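Since February I have a second life in the evenings, between seven and nine, and it is spent with a robot arm. I want to write down how the collecting goes, while I still remember the boring parts, for the boring parts are the largest share of the work.

The project is named Mollis. It is small: one arm, one white table, one computer under the table and two persons, me and Llinos Jarman. Llinos writes the training code. I make the examples. An example, in our case, is one complete attempt where I guide the arm by hand controls and it does a small task, and everything is recorded: the view from the wrist, the joint angles, and how open the fingers are. Later the model must learn from these to do the task without me.

When I began, I believed that more examples is always better. I worked fast and I was proud of my number. Then Llinos looked through them and asked me, very politely, why I always came to the object from the same side. I had not noticed it. I am right-handed, and my chair stands a little to the left, so for me this side was simply comfortable. The model had learned my comfortable side very well. When we turned the object by a quarter, the arm went to the old place and closed its fingers on air.

So now I have a list on paper. Before each attempt I read one line from it, and the line tells me where to put the object and at which angle. I am not allowed to choose. It is slower, but my habits have less chance to enter.

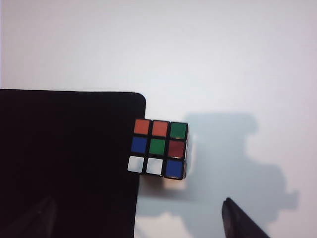
The second thing I had to learn is about light. We have a lamp on the shelf and a window, and the window changes all evening. In the first weeks I closed the blind, so that all recordings would look the same, and I thought this was tidy. Llinos asked me to open it again. She said that a model which has only seen one kind of shadow may think that the shadow is a part of the task. Now I move the lamp after every 6 attempts, and I write the position in the notebook next to the line number.

The third thing is mistakes. I used to delete every attempt where I hesitated or missed and tried again. We keep many of them now, if the attempt ends properly. From a missed grip and a calm correction the model can learn what to do when it misses, and it will miss. What we still remove are the recordings where I stop in the middle to think. The arm stands still for several seconds, and then the model learns to stand still too. We had one version which approached the object beautifully and then waited there, as if for a bus.

At this moment we have 3699 examples in the main set. From last month's check, 91 were taken out, most of them for the waiting I described, and a few where the recording of the fingers had started late. I was sorry for each one. An evening of work is not so many attempts as people imagine, and after one hour my attention becomes weak. I have made a rule to stop for tea then, even if it is going well.

For those who asked me about the labels: we write one short sentence for each task, in plain words. We had a small disagreement about whether to write "pick up" or "lift". I had used both without thinking, and in some places "take". We decided to leave the mixture, as people who talk to the arm later will also mix. I only corrected my spelling.

Next I want to change the surface of the table, which has been white for the whole time. Llinos has found a grey cloth and an old wooden board. I am a little afraid of the result, as I suspect the model depends on the white more than we know. If it fails badly I will write about it, and then I will sit down again with a new list and start from line one.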